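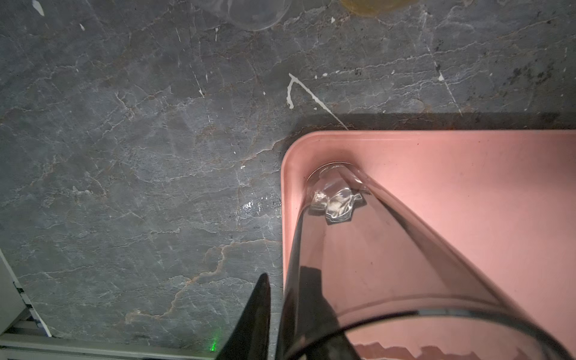

Why does stone have lines in it?

Look closely at a stone kitchen bench and you may find thin lines running all over it. They branch and bend like rivers on a map. These lines are called veins. On this dark grey stone, some veins are white and others are a rusty brown colour.

How veins are made

Deep underground, rock gets squeezed and pushed. Sometimes it cracks. Hot water moves through the cracks, carrying tiny bits of minerals that have dissolved in it, a bit like sugar in a cup of tea. When the minerals come out of the water, they stick to the sides of the crack. Slowly they fill it up. The crack is now a vein.

White veins are often made of calcite or quartz. Rusty colours usually come from iron, the same metal that turns orange on an old bike chain.

From the ground to the kitchen

Workers cut big blocks of stone out of a pit called a quarry. Saws slice each block into flat pieces called slabs. A slab is polished until it is smooth, then cut to fit the kitchen.

No two slabs of natural stone have quite the same pattern. Some benches are made in a factory to look like stone, and their patterns can repeat.

Is it a vein or a mark?

A vein is part of the stone, so it will not wipe off. A drip or a splash sits on top. The white hooked line on the bench in the picture is a drip mark.

Glass is different

Glass is made mostly from sand, melted in a very hot furnace. It has no veins. Light goes straight through it, and that is why you can see the pink of the tray through the clear glass lying in it. The base of the glass is thick and has flat faces – these bend the light and make wavy shapes and bright spots.

Try it yourself

You will need a clear plastic cup and a sheet of coloured paper.

1. Lay the cup on its side on the paper.
2. Look through the side of the cup, then through the base.
3. Draw what you see each time.

Where does the colour look smooth? Where does it look wavy?

Words to know

Mineral: a solid material found in nature. Rocks are made of minerals.
Quarry: a place where stone is dug or cut from the ground.
Slab: a large, flat piece of stone.

Written by Mwajuma Minja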